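Unora's new vape battery promises a lot for a small box

Unora says its new pocket battery for oil cartridges, the Stivgate, will go on sale in August. The company calls it the last battery you will need to buy. We have heard that before, usually a few months before the next model.

The Stivgate has 3 heat settings and, according to Unora, gets 160 puffs from one charge. The company did not say how long a puff lasts in its tests or which setting it used. Those two things decide whether the number means anything.

"I'd like to see that on the highest setting," said Halima Ondieki, who runs the Asurero shop and has not placed an order. Her customers mostly bring back batteries with worn charging ports – and the Stivgate's port looks much like the old one on paper.

Unora spokesman Iolo Beddoe said the port was "fully reworked" but would not give details. The warranty runs about 7 months. A price has not been announced.
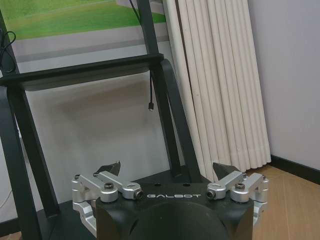
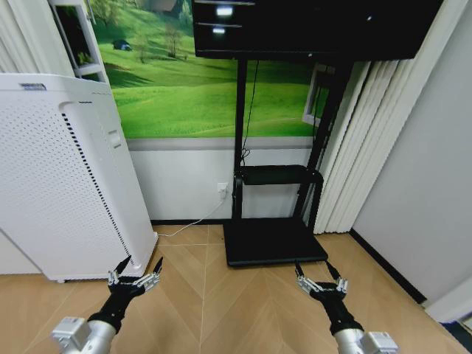 Robotic equipment, including a Galbot-marked gripper (first photo).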